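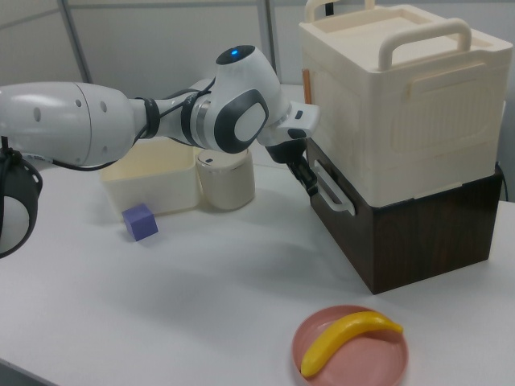 4.2 Planning the purchase

Buying a robot arm is the easy part of setting up a manipulation bench, and we would like more papers to say what comes after it. When Borghild Granström drew up the first budget for the Skurkisano bench, the arm and gripper took up one line and everything else was squeezed into another, headed "sundries". That second line caused nearly all our trouble — and taught us most of what we report in this section. Objects to handle are a good case. The bench in Figure 3 carries a cream container stacked on a dark wood-grain box with a white pull handle, a shallow tray, a small purple cube and a toy banana on a pink plate, and household things like these are a pleasure to budget for. They are cheap, they can be replaced from an ordinary shop, and they offer a two-finger gripper a wonderful spread of shapes. We now put them on the order from day one, with a spare of each.

Figure 3. The arm at the stacked boxes, gripper fingers near the handle of the lower one.

Cabling deserves its own line too. The black cables on our arm run along the outside and loop around the joints, so they bend whenever the arm does. Our first plan had no money for replacements. The revised plan, which Ghassan Smadi worked out with the supplier, Kondus, sets aside 2000 euros a year for cables, gripper fingers and fixings, and we have been very happy with it. Money left over at the end of the year goes towards new objects.

Delivery times matter as much as prices. The arm itself was quoted at 9 weeks and the table and partition panels, ordered from Bolalon, at 14. We had asked for them in the wrong order, and in September we had a robot with nowhere to stand. A shared calendar of orders would have shown the clash at once. We keep one now, and it has changed how we talk to suppliers: we ask for the slowest item first and let the rest follow.

Lastly, we recommend costing people's time in the same table as the equipment. Fitting out the bench took two of us three weeks, counting the hours spent learning the control software. The Acheampong group kindly shared their own budget sheet with us, and theirs had a column for training from the start — a lovely idea that we copied straight away. Section 4.3 gives the full sheet, with the prices we paid and the items we would leave out next time.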